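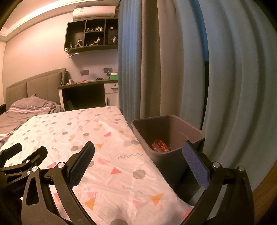

Slide 4. The fault I want to cover is the early release on the Lovlow arm. Over 1089 runs, it let go of the item 21 times before it reached the target. Most drops were light, crumpled things - think of the red wrapper in the gray bin on the slide. A packet like that gives under the fingers, and the controller read the drop in force as "placed" and opened.

Pause here for questions on force sensing.

Slide 5. First fix, from the Monine site: hold the grip for 2 seconds after any sudden force change. It cut the drops but made every run slower, and operators started reaching in during the wait. That is the safety matter. The arm was still live.

Slide 6. What we run now at Effiong. Release needs both force and height to agree, and the light curtain stops the arm. Tested for about 1000 runs. Logs are in the Wudine folder - ask me for access.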